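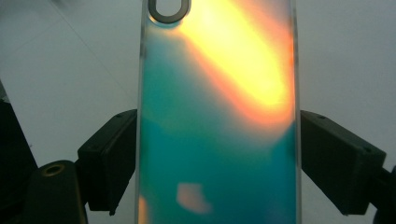 Visit to the Trerken phone case works, Strickland

Trerken makes and finishes phone cases on one floor of a former printing works in Strickland. I went in January with Firdevs Güler, who buys for a small chain of repair shops and wanted to look at the iridescent range before ordering. The visit began at 9.30 and took most of the morning.

Moulding

The cases are moulded in a single clear shell. The tool has two cavities, so each cycle gives a pair. The pellets are dried overnight in a hopper by the door. Cycle time was given as 56 seconds, most of it cooling. Volkan Güler, the shift lead (and Firdevs's cousin), showed us a tray of shells with sink marks near the buttons. These are reground and go into packing inserts.

Finish

The colour comes from a thin film bonded to the back. Under the strip lights the case I looked at longest was mainly teal, greener along the left side and a deeper blue-green towards the centre and right. Where the light struck it directly there was a strong yellow glare edged with orange and coral pink, fading through a greyish pink back into the teal. There is no printing or logo on the part of the back I looked at, and any mark would compete with the film.

Film from two suppliers was on the racks. The Bolteo roll shifts more slowly as the case is tilted. The other, sold as Rullus, gives a harder change and shows fingerprints sooner. Film is cut 178 mm long and trimmed after bonding.

Camera opening

The camera cutout is elongated with a rounded lower end, and has a thick, smooth rim in dark grey. The rim is a separate part, pressed in after the film. Volkan checks its seating with a feeler gauge at four points. A gap at the lower curve is the most common fault, and such cases go back to the bench for one more pressing. A second failure is scrapped.

Inspection and packing

Inspection is done by eye on a pale surface under a fixed lamp. Each case is tilted once in each direction. Bubbles in the film show up best at the margin of the glare, where the colour changes fastest. The batch on the bench was numbered 3148 and the inspector was recording faults on a paper sheet.

Packing is in card sleeves with a window. The sleeve for the larger size was out of stock and those cases were stacked in trays with tissue between them.

Practical notes

Visits are by appointment and limited to four people. Ear protection is issued for the moulding area. Parking is behind the building, entrance from the canal side. Samples can be bought at the office, cash or card. Firdevs took six of the Bolteo finish and two of the Rullus.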